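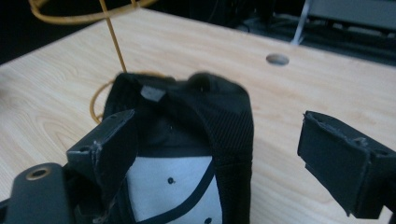
Issue 2, page 5

Zosisura: README

Hi, and thanks for opening the file! Zosisura is my list of caps, hats and the stands they sit on, kept as one long spreadsheet plus a folder of notes. I started it when my hat shelf in Otport got out of hand, and then friends began sending me theirs to look over, and now there are 294 entries. I'd love to hit 300 by July but I'm not promising anything.

What's in it

One row per item. Most rows are baseball caps (my weakness), then knit hats, a few straw ones, and a short section for stands and hooks. Every row has a short name, a main color, a fabric column, an inside column and a free comment. The comments are where I ramble, so skip those if you only want the facts.

The inside column

This is the part people write to me about. I describe the inside of a cap as carefully as the outside — the lining, the binding, the tags — and the inside is usually what tells two plain black caps apart. Take the black one with the mesh side panel. From the front I'd have very little to type. Turn it around and there's a white panel inside with a black stripe of binding curving across it, and a little grey tag up near the top of the seam. So the row reads: "black, mesh side, white inner panel, black binding, small grey tag." Good enough to find it again in a pile!

If a tag has no wording I can make out, I leave the wording field blank. Blank means I didn't read anything. It doesn't mean the tag is plain, so please don't fill those in for me.

Fabric names

I only write cotton or wool or whatever when there's a label that says so. Otherwise I use words like smooth, fuzzy, mesh or stiff. Yes, it makes the column a bit messy to sort. I tried a tidier system called Avram in the first issue (named after a cat, long story) with codes for everything, and I couldn't remember my own codes two weeks later. It's gone now.

Stands

The stands section was added on 5/10/25 after Radu Ene asked if I could list them too. I record the color, the shape of the base and whether there's one upright or more. I don't record height yet, and I should, I know.

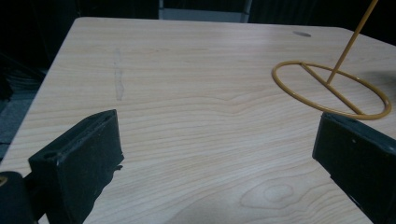

Mustard-yellow wire stand: oval ring base, straight crossbar, one thin upright.

Known problems

Five rows are missing their inside notes. They were caps I looked at in a hurry at the Clornance swap meet and I only wrote down the outsides. Two more rows might be the same green cap entered twice, and I need to get both back on the table before I delete either one.

"Grey" and "gray" both turn up in the color column. Search for both, sorry!

Using it

Copy it, sort it, print it, add your own hats. If you pass it along, keep this README with it so the next person knows what the blanks mean. Corrections are very welcome — send the row number and what you think it should say, and I'll put your name in the thanks column unless you'd like to stay out of it.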